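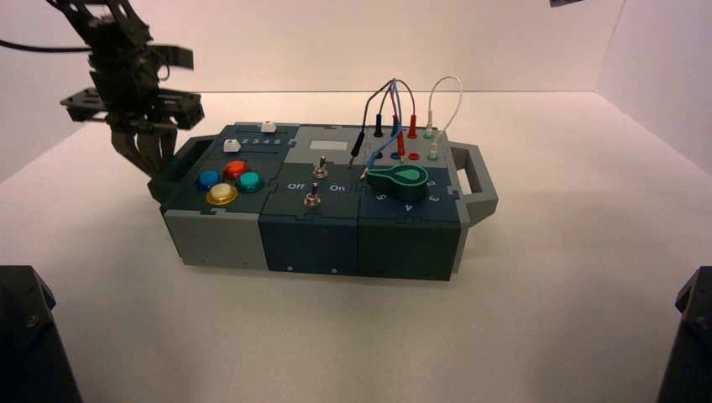
*Gray-and-teal task board with a handle at each end.*

**Wanted: assistant wrestling coach, Drernstead High**

Drernstead High needs an assistant wrestling coach for the season starting in November. The last one moved to Skistwood, which beat us in every dual meet last year, and we are handling it fine.

The job pays a stipend of $3,000, plus $200 more if you hold a license to drive the small bus. Divide that by the hours and you will wish you hadn't.

**What you'd do**

- Run the lower-weight half of practice, 3:15 to 5:30 p.m.
- Travel to away meets, including the Gredness Invitational, where weigh-ins are at 6 a.m. and the coffee is from the year before
- Mop mats daily and check skin weekly
- Keep the scorebook in handwriting the head coach can read
- Talk to parents after close losses (the head coach will be busy with the bus)

**What we need**

- Wrestling experience, high school or higher. Watching a lot of it with your brother doesn't count.
- Current first aid and CPR cards, or a willingness to get them before the first practice
- A clean background check
- Knees in working order, or at least one of them

Coaching experience is nice to have. So is a singlet-free wardrobe.

We have a full lineup except at heavyweight, so if you happen to know a large sophomore, mention it in your letter.

**To apply**

Send a one-page letter and two references to the Athletic Office, Drernstead High, 482 Ignacio Road, or drop them in the box by the gym doors before 4 p.m. on a school day. Interviews are short and held in the wrestling room. Please bring clean shoes.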